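README: Cloditz Jetty Fish Log
5 min read

Hi, and welcome to the fish log! This is the notebook I keep of everything I see swimming under and around Cloditz Jetty, typed up so other people can use it. It's one big CSV, one folder of sketches (mine, sorry) and this file. Please read at least the part on columns before you email me.
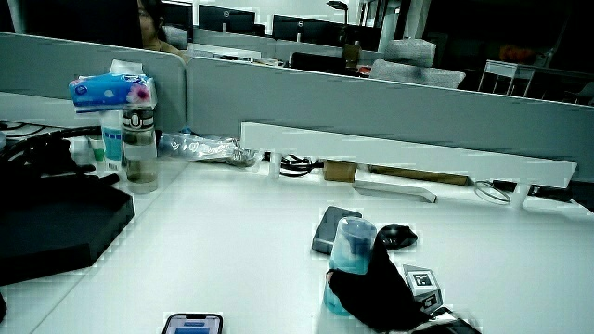
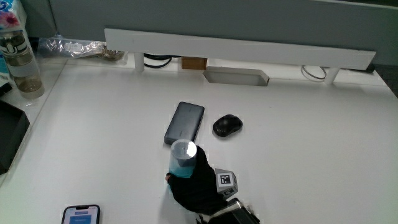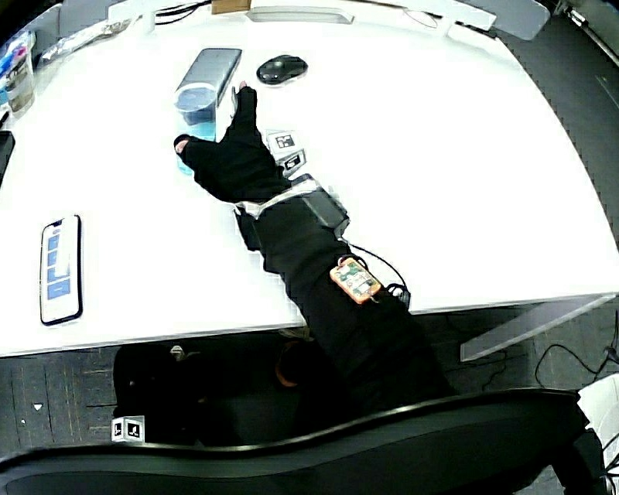
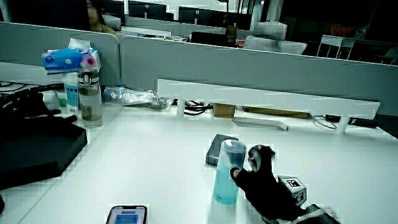
The log holds 1,182 sightings, and every one of them is a fish I saw with my own eyes, either from the boards or with my face in the water. If I saw a school, that's one sighting, with my guess at the number in its own column. Colour of the water goes in too, as a word and not a code, and I've used the same handful of words all the way through. "Glass" means I could read the maker's plate on the third pylon. "Pale blue" is that see-through light blue of the cup in the last picture up there, the one with the darker blue lid, and it's my favourite water to swim in. "Tea" is what we get after the creek comes down. "Soup" means go home.

What's in the folder

sightings.csv is the main table
sketches/ has scans from the notebook, named by row number
names.txt matches what I call a fish to what the books call it
CHANGES.txt is what it sounds like

The columns

time: time of day, 24 hour, off my watch. My watch runs a bit fast and I've never corrected for it.
month: just the month. I didn't write full dates in the first notebook and didn't want half the table to look fancier than the other half.
tide: in, out or slack
water: see above
fish: my name for it
how_many: my guess, blank if I lost track
where: pylon number, or "open"
notes: anything at all. There's a very long one on a leatherjacket that stole bait off the same bloke over and over while he blamed the crabs.

Night rows

There are 269 night sightings, nearly all from summer, when it's warm enough to sit out there with a torch. Treat these as a separate lot if you're comparing anything. Fish come to a torch, squid definitely come to a torch, and I got much better at holding it still as the season went on.

Known problems

I can't tell the two small whiting apart and have stopped pretending. They're both "whiting, small".

Tineke Verschueren did the June rows while I was laid up with my knee, and she's far better at wrasse than I am, so June looks like a wrasse party. It isn't, she just knows them! If you want my eyes only, filter out the rows marked TV.

Rays are under-counted. They sit on the sand past the end of the jetty and my mask (an old Zekano, leaks on the left) isn't up to it at that distance.

The flathead I've called "Gerald" is probably several flathead.

Using it

Take it, chop it up, use it for school projects, whatever you like. Put "Cloditz Jetty Fish Log" somewhere on the thing you make. Please don't use the pylon numbers to go after the old groper. He lives where he lives and everyone local already knows to leave him be.

If you've got sightings of your own, send them in the same columns. Up to 200 rows in one go is fine, more than that and my poor laptop has a lie down.

Comments

Titilayo Briggs
Used the night rows with my Year 8s and they loved the leatherjacket note. Is "slack" your call or off a tide table?

reply from the author
My call! If the weed's hanging straight down, it's slack.

van dijk bait & tackle
you've got garfish down as "needle thing" for the first bit of the file, might want to fix that

reply from the author
It's in names.txt, but fair point. Will do it in the next version.

hilitz_diver
Pretty sure Gerald is three fish. Saw them all at pylon nine, side by side.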